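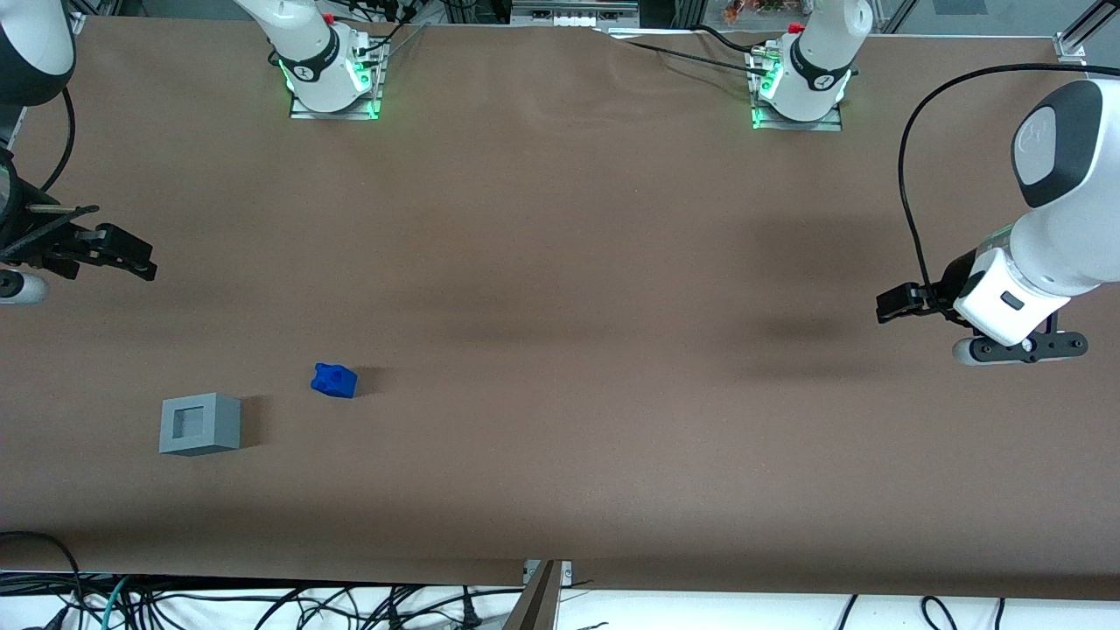

Table two before the start of a take, both grippers empty, block and box on the paper.

Stulden Robotics Group – Teleoperation Working Meeting
Minutes, 2024-05-23

Chair: Ohemaa Ackah
Present: the Brata table crew, the Jeon table crew, data review, one person from purchasing who had the wrong room and stayed for item 3
Apologies: facilities, again

1. Minutes of the last meeting

Accepted with one correction. The February minutes recorded that the cables at the front of table two "will be tidied." Ohemaa asked that this be changed to "were discussed." Agreed.

2. Block-in-box, progress

The task remains: pick up the blue block, put it in the gray box, let go, get out of the way. The target is 200 accepted demonstrations by remote control before the Mesel training run. We are short of that. Data review declined to say how short until it has finished arguing with itself about what "accepted" means (see item 4).

The Brata crew reported that operators are getting the block into the box without much trouble but have developed personal styles. One approaches from high up and drops straight down. Another comes in low and slides along the paper like someone looking for a contact lens. Both work. The question is whether the policy should see both, and the meeting was divided. Ohemaa's view is that variety is good as long as it is variety in the approach and the release looks the same each time. She would like the release to be a release. Several recent takes end with the gripper opening, closing, and opening again, as if the operator wanted a second opinion.

Decision: approach is up to the operator. Open once, pause, lift straight up, return to start.

Discussion of which arm should do the pick. The written instructions say "nearest arm." With the block left of center this means the robot's right arm, which appears on the left from the camera side. Two operators have been reading this from the camera side and using the other one. It was agreed that left and right mean the robot's left and right, that this was also agreed in February, and that it will now be written on a piece of tape.

3. Hand guiding versus remote control

The Jeon crew presented their comparison. For hand guiding, a person holds the arm and moves it through the task directly. It is quick to learn, and new people produce a usable path within 15 minutes. The drawback is that the person is then standing in the camera view, and the policy has no way of knowing that the elbow in the middle of the table is not part of the job.

Remote control takes longer to learn and keeps people out of the picture. Operators complain about depth. With a small block on flat brown paper it is hard to judge the last bit of the descent on the monitor, and there was a long exchange about shadows. One side finds the block's shadow helpful for judging height. The other side pointed out that the arms and the overhead structure throw a dark band across the middle of the table and that it is no help to anybody. Moving a lamp was suggested. Whose lamp it is was not settled.

Purchasing asked whether a person could simply put the block in the box. The chair thanked purchasing.

Decision: remote control for everything that goes into the Mesel set. Hand guiding stays for working out new tasks and for showing visitors.

4. What counts as a good take

Data review proposed the following, adopted after edits:
Both grippers start empty and clear of the objects.
The block ends up inside the box. Resting on the wall of the box is outside the box.
No more than 2 attempts at the grasp. A third attempt is a reject, however moving the recovery.
The arm that isn't working stays where it was parked.

The Brata crew asked for failed grasps to be kept in a separate folder, labeled, in case someone wants to train on corrections later. Agreed. The folder is not to be named "funny."

5. Table and paper

The paper has creases, mostly toward the far edge. The Jeon crew would like a fresh sheet. Data review would like no fresh sheet until the set is finished, on the grounds that the creases are now part of the set. Data review prevailed. Nobody is to smooth it out by hand between takes either, a remark which seemed to be aimed at someone.

The cables were discussed.

6. Actions

Ohemaa: write up the release rule and send it to all operators.
Brata crew: tape for robot left and robot right. Labeled folder for failed grasps.
Jeon crew: try 3 lamp positions at the end of a shift, with test takes kept out of the main set.
Data review: go back over the existing takes using item 4 and report a number.

7. Any other business

A request to replace the block with something "more interesting" was put off until the block is finished with. Next meeting when data review has its number.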